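Week 3 of collecting demos for the kitchen set. Posting notes as I go, mostly so I can find them again later. (1/12)

Where we are: 1571 episodes saved, 27 thrown out. Most of the thrown-out ones were my fault. I started recording before both arms were back at the start pose. (2/12)

Tasks this week are plates and mugs. Plate into the rack, plate out of the rack, mug onto the tree, mug off the tree. Each one gets a text label typed in before the episode starts. (3/12)

We used to label afterward. Josiane Bouvier went through a batch in June and found too many that said "put away the dish" for three different motions. Now there's a fixed list of sentences and you pick one. (4/12)

Plates are slower than mugs. The rim is thin and the gripper has to come in along it. If you come in at an angle the plate turns in the fingers and you have to decide whether to keep going or stop. (5/12)

I keep going. A recovery is useful as long as the task gets done. If it doesn't get done I mark it failed and save it in a separate folder. (6/12)

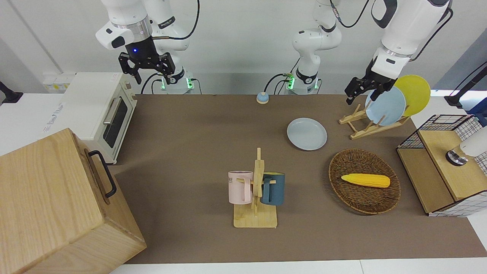 Things get moved between episodes. Basket, plate, mug tree, all of it. Obed Agbenyega wrote a small script that tells you which item to move and which way, so we don't keep falling into the same three layouts. (7/12)

The bigger stuff stays put for a full block of 100, then we shift that too. The first model we trained on the Stolldale table did fine until someone slid the toaster oven over. Then it reached for where the plate used to be relative to the oven. (8/12)

Someone asked about speed. I try to move at one steady pace and not stop in midair to think. Pauses go into the data like everything else, and the old policy had a habit of hanging over the rack doing nothing. I recognized it as mine. (9/12)

Both arms get recorded even when only one has a job. The other one should stay still. Check your idle hand on the controller, it drifts more than you'd expect. (10/12)

Storage: raw video goes to the Ferkia drive at the end of each block, and the joint logs go with it. Don't rename the folders. The Balaskas loader reads the block number from the name and skips anything it can't parse, with no warning. Lost an afternoon to that. (11/12)

Next up is a block with two mugs in one episode, then back to plates. I'll post the success rate once the new training run is finished. (12/12)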